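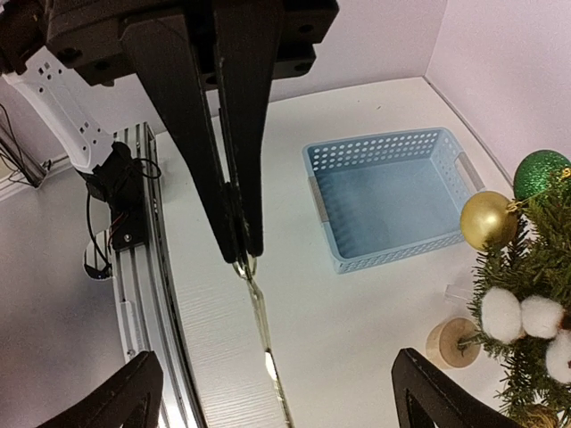

Segundo Masaru Hamada, a pinça perdeu a peça três vezes na mesma tarde e em nenhuma delas o controlador acusou erro. O braço seguia o percurso com os dedos fechados no vazio e dava o ciclo por concluído. Quem trabalha com objetos finos ou lisos já deve ter visto essa falha, e o procedimento abaixo serve para encontrar a origem.

Antes de começar

Pare o programa e corte a alimentação dos motores. Em bancadas com dois braços, corte a dos dois: um deles pode continuar em modo de espera e retomar o movimento quando o outro for religado. Não ponha a mão entre os dedos para retirar uma peça presa. Abra a pinça pelo comando manual, em velocidade baixa, e só depois desligue.

1. Verifique os dedos

Passe um pano com álcool isopropílico nas pontas e deixe secar. Feche a pinça sem peça e olhe contra a luz. As pontas devem encostar por igual. Se sobrar folga só de um lado, solte os parafusos do dedo, alinhe e reaperte aos poucos, alternando entre eles.

2. Refaça o zero da abertura

Com a pinça aberta até o batente, grave a posição como 100 por cento. Feche sem peça e grave o zero. No caso de Hamada o zero estava deslocado em quase 4 por cento -- pouco para um bloco, muito para uma tira fina.

3. Confira os cabos

Leve o braço à mão até os extremos do percurso e observe os laços de cabo junto aos motores. Nenhum deve esticar nem roçar na borda da mesa. Um conector meio solto faz a leitura de corrente cair por instantes, e o controlador interpreta a queda como pinça livre.

4. Ative a detecção de peça perdida

No controlador Korent, a opção fica no menu de segurança e vem desligada. Ajuste o limite de corrente com a peça mais fina que for usar. Se a leitura ficar abaixo do limite com a pinça fechada, o braço para onde está e espera confirmação.

5. Teste

Rode 20 ciclos em velocidade reduzida, com a botoeira de emergência ao alcance. Anote a corrente em cada fechamento. Se a peça cair mesmo com leitura estável, volte ao passo 1 e troque as pontas.

Na versão antiga do programa a parada não fica gravada no registro. Anote a hora à mão até atualizar.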